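Subject: Re: [odatstead-courts] Recusal motion in the Drulletti case

On 6/28/24, Kane Kereama wrote:

> Does anyone know where the Drulletti matter stands? I read that the judge was asked to step aside but the paper didn't say who asked or what happens to the hearing dates. Also, is the filing public?

Kane,

The motion came from Granico's lawyers. It runs 30 pages with the exhibits. They say the judge's former law partner advised Drulletti on the land sale at Aitken, and that this should have been put on the record at the first hearing.

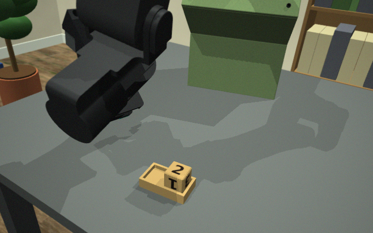
*Cube marked "2" in the wooden tray*

The filing is public. Ask the clerk's office for docket entry 653. The exhibits are under a separate entry and two of them are sealed, so you will only get the cover sheets for those.

As to the dates, everything is on hold until the motion is decided. The other side has 20 days to respond. After that the judge can rule on the papers or set it for argument. If she steps aside, the case goes back to the presiding judge for reassignment and the new judge sets a fresh schedule. Orders already entered stay in place unless someone moves to vacate them.

> I also heard the whole case could be thrown out over this.

I don't see that anywhere in the motion. Granico asks for a new judge and for the June discovery order to be looked at again. There is no request to dismiss.
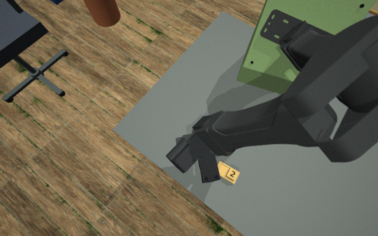 The discovery order is the part I would watch. It gave Drulletti access to the survey records, and Granico has objected to it three times already. If a new judge reopens it, the trial date will almost certainly move.

One correction to my last post. I wrote that the land sale closed before the suit was filed. The complaint says the contract was signed before then, but the closing came later. Sorry for the mix-up.

I'll post the response when it shows up on the docket.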